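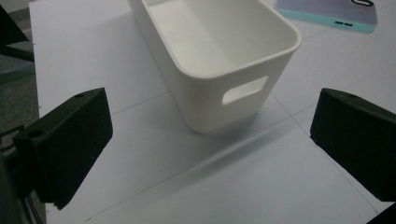
What happens when grown-ups go to court over money?

Last updated 01/04/2023

When people think of courts, they often think of crimes. Someone is accused of stealing a car, a jury listens, and the person might go to prison. That is one kind of court case, called a criminal case.

There is another kind, and it is very common. It is called a civil case. In a civil case, no one is accused of a crime. One person says that another person or a business has treated them unfairly and ought to put it right. Usually that means paying some money.

This page explains how a small civil case works in England and Wales. Scotland and Northern Ireland have their own courts and some of their rules are different.

A story about a shed

Birthe Dalsgaard lives in a town called Trumton. She wanted a shed for her garden, so she ordered one from a firm called Skurkus. The firm belongs to Ewan McAlister. Birthe paid £2,000, and Skurkus agreed to build the shed and put it up.

The shed went up in February. The first time it rained hard, water came through the roof. It dripped on her tools and on an old armchair she kept in there.

Birthe rang Skurkus. Mr McAlister said the roof was fine when his workers left and that she must have damaged it herself. Birthe said she had never touched it. They could not agree.

What is a contract?

When Birthe agreed to pay and Skurkus agreed to build, they made a contract. A contract is a promise that the law takes seriously. It can be written down and signed, but it doesn't always have to be. Buying a comic in a shop is a contract too, even though you don't sign anything.

If one side doesn't do what they promised, it is called a breach of contract. Birthe thought Skurkus had promised her a shed that kept the rain out. A shed with a leaking roof was not what she had paid for.

Trying to sort it out first

Courts want people to try to settle an argument before they ask a judge to do it. Birthe wrote a letter to Skurkus. She said what was wrong, what she wanted them to do and how long they had to answer. A letter like this is called a letter before claim.

Sometimes the letter is enough and the other side pays or does the repair. Sometimes the two sides talk to a mediator. A mediator is a person who doesn't take sides and helps people reach an agreement. The mediator can't decide who is right.

Skurkus wrote back and said no.

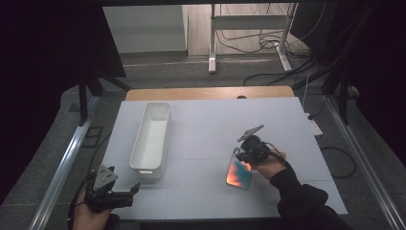 Making a claim

Birthe decided to make a claim. This means asking a court to decide. She filled in a form, which can be done on paper or online, and paid a fee. In our story the fee was £100.

On the form she had to say how much money she wanted and what it was for. She asked for two things:

£1,121 to have the roof taken off and built again by somebody else.
£255 for the armchair, which had gone mouldy.

The person who makes a claim is called the claimant. The person or business it is made against is called the defendant. So Birthe was the claimant and Skurkus was the defendant.

The court sent the claim to Skurkus. A defendant can agree to pay, agree to pay part of it, or say they don't owe anything. If they say they don't owe the money, they have to explain why. This is called a defence. A defendant who ignores the claim may lose without the judge ever hearing their side.

What counts as evidence?

Evidence is anything that helps to show what happened. Birthe sent the court her receipt, the letters, some photographs of the roof and a note from a builder who had looked at it. Skurkus sent a statement from one of the workers.

People who saw or heard something important are called witnesses. They can write down what they know, and they may have to answer questions at court. It is against the law to put something in a witness statement that you know is a lie.

Who decides?

Small civil cases don't have a jury. One judge listens to both sides and decides. The meeting with the judge is called a hearing. It often takes place in an ordinary room with a table, and the judge usually doesn't wear a wig. Some hearings are held by telephone or video.

You don't need a lawyer for a small case, but you can have one. A lawyer who helps people with legal problems may be called a solicitor or a barrister. Birthe spoke for herself. Skurkus had a solicitor from a firm called Þrastardóttir.

In a criminal case, the court has to be sure that the person did it. A civil case is different. The judge asks which side's story is more likely to be true. Lawyers call this the balance of probabilities.

What did the judge say?

The judge read the builder's note, which said that the roof boards had been put on the wrong way round. The worker's statement didn't say anything about the boards. The judge decided that the roof had probably been built badly.

Skurkus was told to pay the £1,121 for the roof. It also had to give Birthe back her £100 fee.

The armchair was a different matter. Birthe had known about the leak for weeks and had left the chair where it was. The law expects people to take sensible steps to stop a problem getting worse. The judge said she could have moved it indoors, so she did not get the £255.

What if the loser doesn't pay?

The decision of a court is called a judgment. If a defendant doesn't pay, the claimant can ask the court to help. The court might send someone called a bailiff, or order that money be taken from a bank account. The claimant has to ask for this, and there is usually another fee.

Can children make a claim?

Yes, but not by themselves. A person under 18 normally needs an adult to run the case for them. This adult is called a litigation friend. It is often a parent, and they must do what is best for the child.

Is there a time limit?

Yes. For a broken contract it is usually six years from the day the contract was broken. Other kinds of claim have other limits. If somebody has been injured, it is usually three years, but for a child the three years don't start until their 18th birthday.

Words to remember

Claimant: the person who makes the claim.
Defendant: the person or business the claim is against.
Contract: a promise that the law takes seriously.
Evidence: anything that helps to show what happened.
Hearing: a meeting where the judge listens to both sides.
Judgment: what the court decides. In a court, it is spelt without an "e" after the "g".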